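Library > Household Studies > Working Papers
Filed under: Home & Daily Life, Repair and Reuse
January, by Yaryna Karpenko and Ming-te Huang

3. Surfaces and the decision to repair

3.1 Wooden surfaces

In the first part of the survey we asked each household in Tronddale to name the object they had kept longest after it was damaged. We received 2,840 usable answers. The most frequent answer was a table or a work board, and the reason given was seldom money. Respondents wrote that a scratch in wood "becomes part of it", or that they could sand it themselves on a free evening. Srour and Chiriac found a similar attitude in Galtanden, although their sample was smaller and contained more rented homes.

We separate two kinds of wear. Surface wear changes only the look of the object. Working wear changes how the object can be used, for example when a board no longer lies flat. In our material, surface wear was accepted for many years, while working wear led to a decision within one season. Light wood was described as more difficult to keep clean, but owners of light tables did not replace them sooner than other owners.

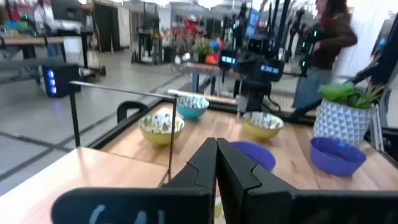 Figure 2. Light wooden tabletop with visible grain (a), and a round white plate with dark and yellow decoration (b, next panel).

3.2 Decorated tableware

For plates the results are different. A plate with a small chip was often removed from daily use but not thrown away. It moved to a lower shelf, to the balcony or under a flower pot. Of the 91 households that agreed to a second interview, 85 had at least one such plate. Hae-won Wang, who did the interviews in the Qudah district, noted that people remembered the pattern of the plate better than the year when they got it. Printed decoration seems to protect a plate from disposal, and plain white plates were given away more easily.

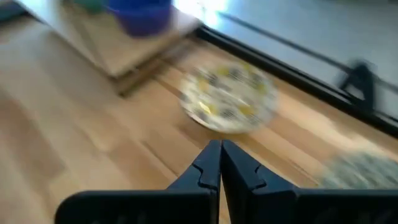 Why were chipped plates kept when they were no longer used for food?
Most respondents said that the plate belonged to a set, and that the set would feel incomplete without it. A smaller group planned to repair it later, but had not chosen a method.

3.3 Limits of the material

The answers depend on memory, and we could not check the age of the objects. The Plitent form also had no field for objects received as a gift, so these are mixed with bought ones.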